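Skillari / Course handouts / Bench Practice / Unit 11
Filed under: Hand tools, Storage and layout
Oct 15, 2023 | Niilo Vuorinen

11.1 Scope
This unit covers storage of small hand tools at a shared bench: drivers, flat strips and blades, and the box they go back into. Torque and bit fit were treated in Unit 10 and are not repeated.

11.2 Flat stock and blades
Thin metal parts are stored on edge in a compartment, with the long axis vertical. Stored flat, they overlap and are hard to pick up singly. Grip a blade on its faces, never across the edges. Parts of different length may share a compartment if each tip can be reached.

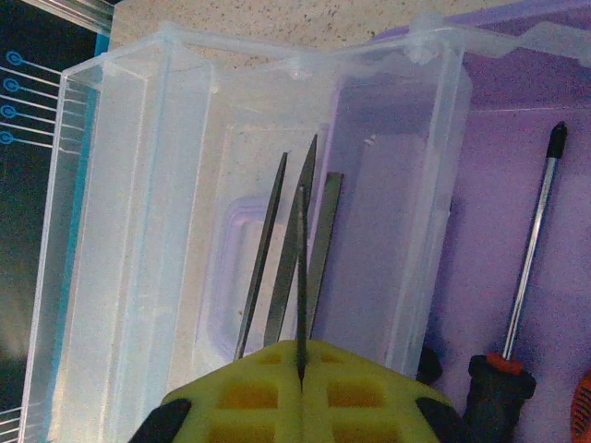 Compartment depth should be at least half the length of the longest part. A shallower compartment lets the part tip when the box is moved. Check the lid clearance before closing.

11.3 Drivers
Upright storage takes less bench area and leaves the shafts visible, so blade width can be compared directly. Handles go down, shafts up. A driver in use stays on the bench top until the step is finished, then returns to its slot.
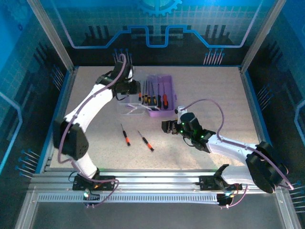
Keep the box and the tray side by side. If they are separated, loose tools tend to collect in the gap. Tools laid out for a task are set parallel, handles toward the user, sorted by shaft length if there are more than a few.
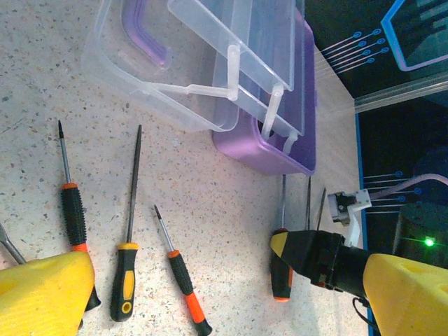
Fig. 3. Three screwdrivers laid out in front of a clear box with a purple base.

11.4 Exercise
Draw a layout for 13 drivers of mixed length. Mark handle direction and lid swing. Hand in to Marjatta Koskela.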